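Gripper Comparison: Pre-Run Inspection Checklist
Cell 8, wire harness picking, October round
Filled in by the morning shift. Comments go under each item.

1. Emergency stop and light curtain
OK. Both tested before power-up, and both again after the controller swap. The Eltell controller comes back from a stop so much faster than the old one!

2. Arm mounting and cable routing
OK. Bolts checked against the paint marks. The camera cable has a bit more slack now, so please look at it again with the wrist turned all the way.

3. Finger condition
OK. Trovano flat fingers fitted, no chips, edges clean. Wipe the inner faces before every set of 200 picks. The Grondevero fingers are next, and I can't wait to see how they do on the braided cables.

4. Bins and parts
OK with comment. Twisted gray, white and blue harnesses go in the upper bin, and the branched one with the red, yellow and green wires goes in the lower bin. The branched part is the fun one — so many small white connectors, and so many ways for it to lie. Start with the fingers wide open and either side of the bundle.

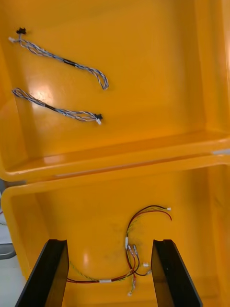

5. Wrist camera view
OK with comment. Glare on the bin floors is still there. Exposure set to 13 for this round, please leave it alone between finger sets or we can't compare.

6. Grip force
OK. Limit set at 76 percent for both finger types. Stop the run if a connector housing gets pinched.

7. Speed during setup
OK. Reduced speed until the first full cycle is done. Keep hands out of both bins while the arm is enabled — even for one stray wire.

8. Log file
Open. The pick log still needs a column for finger type. Add it before the Grondevero set starts.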